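Ich hab letzten Winter meine Küchenmaschine fast weggegeben, weil der Hefeteig immer an der Schüsselwand hochgekrochen ist. Lag am Ende an mir und am Wasser. So mache ich meinen Alltagskastenwein... äh, Kastenweißbrot natürlich (der Wein kommt später)!

## Was du brauchst

- 900 g Weizenmehl 550, ich nehme das von Clastitz
- 540 g Wasser, kühl aus der Leitung
- 18 g Salz
- 4 g Trockenhefe

Ja, so wenig Hefe! Der Teig steht über Nacht im Kühlschrank, da hat er Zeit genug.

## Kneten

1. Erst das Wasser in die Schüssel, dann Hefe und Mehl. Andersrum bleibt unten gern ein trockener Rand kleben.
2. Auf der kleinsten Stufe mischen, bis kein Mehl mehr zu sehen ist, dann 20 Minuten stehen lassen.
3. Salz dazu und auf Stufe zwei acht Minuten kneten. Meine alte Tekar wird dabei ordentlich warm, also mache ich nach der Hälfte eine Pause und trinke Kaffee.
4. Teig mit nassen Händen rausholen, einmal rundherum falten und abgedeckt in den Kühlschrank damit.

Klettert der Teig trotzdem am Haken hoch: ausschalten, runterschieben, weiter. Mehl nachkippen hilft nur kurz und das Brot wird fest. 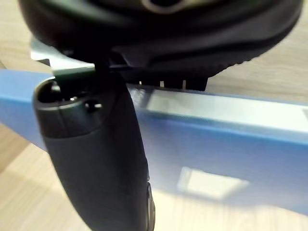
## Backen

Morgens forme ich den Teig, lege ihn in zwei gefettete Kastenformen und lasse ihn gehen, bis er knapp über den Rand schaut. Im Juni dauert das bei mir eine gute Stunde, im Winter auch mal doppelt so lang. Dann bei 220 Grad rein, nach zehn Minuten auf 190 runter und noch eine halbe Stunde weiterbacken. Ein Brot friere ich meistens gleich in Scheiben ein.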